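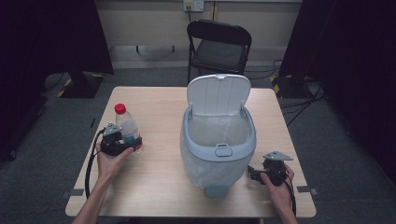

1. Where the collection stands

Through the end of August we have 1,170 accepted demonstrations for the Lerkero waste-sorting set, all recorded with the paired handheld grippers. The step can on the table is now the main target. It replaced the open bin we started with, which taught the model a good deal about dropping things into a large hole and very little else.

Bottle disposal is the furthest along. An operator brings a bottle over in one gripper and releases it into the can, with the second gripper free for the lid or for whatever the bag decides to do. We asked for bottles with some water left in them on purpose, as empties are light enough to forgive a sloppy grasp and the model was beginning to count on that.

2. What we got wrong

The liner. Our plan gave it one line under "supplies." A thin translucent bag folded over a rim has a different shape every time it is fitted, and for the first stretch our operators smoothed it down neatly before each take, being considerate people. The policy trained on those takes did well with neat bags and came to a full stop at any other kind. Tharindu Miah rewrote the setup sheet so that the bag goes in however it goes in and stays that way. He reports that this was the hardest instruction to get anyone to follow.

We also lost 100 takes to a clock mismatch between the left and right grippers. They cannot be repaired and are not in the total above. The logging tool, Khan, now refuses to start a take if the two sides disagree, and says so in capital letters.

3. Staffing and review

We have 4 trained operators against the 6 in the proposal. Baltazar Tapia reviews every take before it enters the set and rejects more than the operators would like – mostly for grippers leaving view, and for hesitations long enough to be mistaken for a strategy.

4. Next period

Closed-lid starts come first, using either the pedal or the lid itself. The pedal is awkward for a pair of hands working at table height, so we expect a slow week or two. After that we add cans and paper cups, then hand the combined set to the Mona team for training.

5. Request

We would like to move the unspent travel line to operator hours. The trip it was meant for, to see the Zura setup, was replaced by a video call that covered everything except lunch. No change to the total budget is needed, but we do need your written approval before the next payroll run.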